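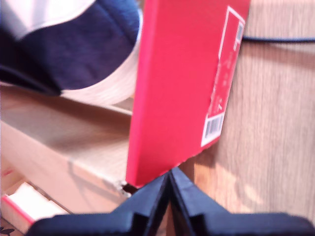

4. Rangement de chaussures et fermeture de boîtes

4.1 Position du problème

Parmi les tâches retenues dans le banc d'essai Pelora, la remise en boîte d'une paire de chaussures occupe une place intermédiaire. Elle est plus contrainte que le pliage de linge, dont l'état final admet de nombreuses variantes, et moins que l'insertion de pièces usinées, pour laquelle les tolérances sont connues d'avance. Elle se rencontre aussi bien au domicile que dans l'arrière-boutique d'un magasin, où les retours d'essayage doivent être reconditionnés avant d'être remis en rayon. Les travaux antérieurs sur l'emballage automatique portent en majorité sur des contenants rigides, présentés dans une orientation fixe sur un convoyeur. La boîte à chaussures en carton ne satisfait aucune de ces deux conditions : ses parois fléchissent sous une charge faible, et sa position sur le plan de travail dépend des manipulations précédentes.

Nous décomposons la tâche en quatre phases : (a) saisie de chaque chaussure et dépose dans le bac, tête-bêche ; (b) rabattement du papier lorsqu'il y en a ; (c) saisie du couvercle ; (d) alignement et fermeture. Les phases (a) et (b) ont été traitées à la section 3. La présente section concerne les phases (c) et (d), qui concentrent la majorité des échecs observés.

Figure 4. Objets de la tâche vus depuis le poignet : carton rouge à étiquette blanche dressé près des doigts de la pince, chaussure bleu marine à semelle blanche, boîte ouverte en carton brun, plan de travail en bois clair.

4.2 Difficultés propres à la perception rapprochée

La vue de poignet est la seule dont la résolution suffise à localiser une arête de carton dans les derniers centimètres de l'approche. Elle présente en contrepartie trois défauts que la figure 4 permet d'apprécier. Le premier est l'occultation par les doigts, qui masquent une partie du bas de l'image, c'est-à-dire la région où se produira le contact. Le deuxième tient à la faible profondeur de champ : les petits caractères de l'étiquette sont flous, et la chaussure, au second plan, l'est légèrement. Toute stratégie reposant sur la lecture de la pointure ou de la référence suppose donc une acquisition séparée, à distance plus grande. Le troisième est l'exposition. Le bois clair paraît délavé, et le contraste entre le plan de travail et un carton brun non imprimé peut devenir insuffisant pour une segmentation par couleur.

Une surface rouge saturée constitue à cet égard un cas favorable. Le détecteur d'arêtes Uvis, utilisé sans réapprentissage, fournit un contour exploitable dans la plupart des essais dès lors que le couvercle est de teinte unie et distincte du fond. Les cartons bruns posés sur un plan clair restent mal délimités, et l'estimation d'orientation y oscille d'une itération à l'autre. Les codes à barres, lorsqu'ils sont visibles, peuvent servir de repères d'orientation même s'ils ne sont pas décodables : leur structure à fort contraste suffit à lever l'ambiguïté entre deux poses symétriques.

4.3 Dispositif et protocole

Les essais ont été conduits sur le poste Hudec, équipé d'une pince à deux doigts et d'une caméra solidaire du poignet. La politique de commande est apprise par imitation à partir de 1315 démonstrations téléopérées. Nous avons ensuite exécuté 160 essais autonomes, répartis à parts égales entre deux conditions initiales : couvercle posé à plat, face interne vers le bas, ou couvercle dressé. La seconde condition a été ajoutée en janvier, après que des essais préliminaires eurent montré que les opérateurs humains redressent volontiers un couvercle avant de le placer, alors que la politique n'avait jamais été exposée à cette configuration.

Chaque essai est limité à 100 secondes. Il est compté comme réussi si le couvercle recouvre les quatre côtés du bac et si aucun bord n'est plié vers l'intérieur. Une fermeture obtenue au prix d'un écrasement visible du carton est comptée comme un échec. Ce critère est plus strict que celui de nos travaux précédents, où seul le recouvrement était vérifié ; les résultats ne sont donc pas directement comparables.

4.4 Modes d'échec

Les échecs se répartissent en deux familles. La première regroupe les erreurs de saisie. Un couvercle dressé présente au préhenseur une tranche mince et une grande face plane ; si les doigts arrivent avec un décalage latéral, ils poussent la face au lieu de pincer la tranche, et le couvercle bascule. La politique dispose alors de peu d'exemples de reprise et répète fréquemment la même approche jusqu'à expiration du délai. L'ajout de démonstrations partant d'un couvercle renversé réduit ce comportement sans le supprimer.

La seconde famille concerne l'alignement. Le couvercle saisi par un bord s'incline sous son propre poids - l'angle varie avec la rigidité du carton et la position de la prise - et l'un des coins aborde le bac avant les autres. Un opérateur corrige ce défaut de l'autre main, en guidant le bord opposé. Avec un seul bras, la correction doit passer par un appui unilatéral suivi d'une rotation, séquence que la politique exécute correctement lorsque le bac est immobile. Or un bac léger glisse sur une surface lisse. Dans les essais où le bac s'est déplacé pendant l'appui, la fermeture n'a été obtenue que par contact fortuit avec un autre objet du plan de travail.

L'usure du carton intervient également. Les contenants réemployés présentent des déchirures et des fibres arrachées, sur lesquelles le bord du couvercle peut accrocher. Nous n'avons pas cherché à remplacer les boîtes abîmées entre deux séries : un banc d'essai composé exclusivement de cartons neufs surestimerait les performances attendues en usage domestique.

Enfin, l'encombrement du plan de travail affecte les deux familles. Un câble, une seconde boîte ou une chaussure non encore rangée réduisent le volume d'approche disponible. Le planificateur Ukside, employé ici comme couche de sécurité, interrompt le mouvement lorsque la distance prédite à un obstacle passe sous le seuil. Les câbles fins échappent souvent à sa carte d'occupation, ce qui constitue une limite connue.

4.5 Discussion

Sur cette tâche, l'écart avec un opérateur humain demeure net. Il tient moins à la précision du bras, suffisante dans toutes les configurations testées, qu'à l'absence de retour tactile et de seconde prise. Un magasin pourrait contourner une partie des difficultés par un aménagement simple, par exemple une butée maintenant le bac et un support présentant les couvercles à plat. Une telle solution relève de l'ingénierie de poste et ne se transpose pas au domicile, où l'on ne peut exiger de l'utilisateur qu'il dispose ses cartons à l'avance.

Deux extensions sont à l'étude. La première consiste à estimer la raideur du couvercle pendant le levage, à partir du fléchissement apparent de son bord libre, afin d'anticiper l'inclinaison au moment de la pose. La seconde porte sur la détection explicite du glissement du bac. Leur évaluation suivra le protocole de la section 4.3, avec les mêmes conditions initiales et le même critère de réussite.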